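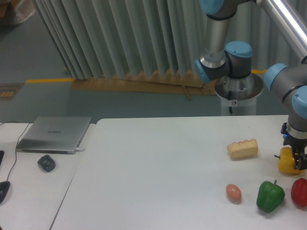

The bus to Drovau left at 7. It was ten past.

Masanobu Noguchi stood in the yard with his bag on one shoulder and his ticket going soft in his hand. A dog. A stack of tires. A woman selling boiled corn out of a bucket. No bus.

"Drovau?" he said.

"Gone," the woman said. "Corn?"

He bought corn. What else do you do.

Monday, April 1, 2024, the ticket said, 7:00, window seat. He'd paid extra for the window. His brother had made the same trip in January and talked about nothing else since – the road above the river, the goats, the place at the pass where they bring you noodles without asking. Sit on the left, he said. Left going up, left coming down too, don't ask me how.

So left side, window. And now corn.

There was a man by the gate with a van. Gray, one door a different gray. He'd been watching the whole time, you could tell, waiting for the face to change.

"Prelus," the man said. "I go to Prelus. From Prelus you get the other bus. The same bus! It stops for lunch, we catch it."

"How much?"

"2,000."

"The bus was 605."

"The bus is gone."

Hard to argue with. Masanobu tried anyway, for form, walked off as far as the tires, walked back. Still 2,000. He paid. Got in. The seat belt was a strap with nothing at the end of it and he held it across his lap with one hand, the corn in the other.

They did not leave. They waited for a boy with two chickens, then for the boy's aunt, then for a thing in a sack that belonged to neither of them and had to go on the roof. Half past seven. Quarter to eight. The driver drank tea with his back to them.

"We catch it," he said, getting in. "No problem."

Then the road. It was good, he had to admit that. His brother hadn't lied. The town fell off behind them in a couple of bends and the river came up brown and fast on the left – and Masanobu was on the right, behind the driver's jacket, looking at a wall of rock. He leaned. The aunt leaned too, the other way, asleep. Between her shoulder and a chicken he had a piece of window the size of a paperback. River, tree, river, truck.

"You can change," the boy said. "At the bridge, we all change."

"Why?"

"Too heavy."

At the bridge they got out and walked over it, and the van came after them slow with the boards knocking under it. Cold down there. The water smelled like stones. Masanobu stopped in the middle, held the rail and looked upstream for as long as he thought he could get away with, then a bit longer, and a horn went and he ran.

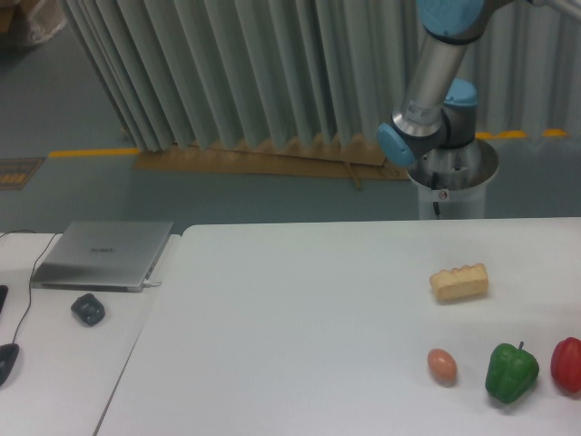
When he climbed back in the aunt was on the right, arms folded, eyes shut. Nobody said anything. He had the window.

After that it went up. Up and up, second gear, the river getting thin. He forgot about the bus for whole stretches. There were the goats. There was a school with its roof off and kids playing in the yard like that was fine. He ate the corn finally, cold, the best corn, and had nowhere to put the cob so he held on to it through 4 villages until the boy took it out of his hand and gave it to the chickens.

"You have family in Drovau?"

"No."

"Work?"

"No. Just going."

The boy thought about this. "There's nothing there," he said. "A lake."

"I want to see the lake."

"It's only a lake."

Prelus at noon. One street, dust, a row of plastic chairs. And the bus! Blue, huge, right there outside the noodle place with its engine ticking, passengers wiping their mouths, the conductor already banging on the side with his palm. Masanobu had the van door open before it stopped. Bag, ticket, phone – phone? – phone. He waved the ticket over his head like an idiot.

The conductor looked at it. Turned it over. Looked at the back, which was blank.

"Window seat," he said.

"Yes."

"Someone's in it."

"That's okay. Anywhere. I'll stand."

"You didn't come, so I sold it." Not sorry, just telling him. "Tommorow there's another."
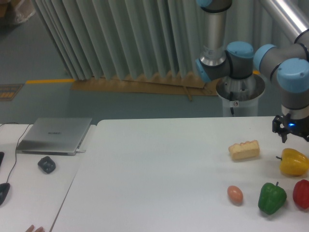

"But I've got a ticket."

"For seven o'clock," the conductor said, and swung himself up, and the doors folded shut on a bit of his coat, opened, shut again. The bus went off up the street pulling the dust after it.

Masanobu stood there. Hungry, now he noticed. The van was still at the curb, the driver up on the roof fighting the knot on the sack.

"You said we catch it."

"We did catch it!" the driver said. "You saw."

The noodle place was called Sekiguchi, hand painted, a name he hadn't expected to read on a wall up here. He went in to ask about that. An old woman put a bowl in front of him before he got the question out, so he ate first. Too hot, too much pepper. He ate all of it. Through the door he could see the boy coming back across the street without the chickens.

"My uncle goes to Nonda," the boy said. "With the truck, in ten minutes. Nonda is close to Drovau."

"How close?"

The boy held up his hands, a fish's length apart, then moved them out a little.

"You can walk," he said. "If you leave early."

"Does the truck have a window?"

"It has a back."

Masanobu drank the last of the soup, put some coins by the bowl, and picked up his bag.

"Which side is the lake on?" he said.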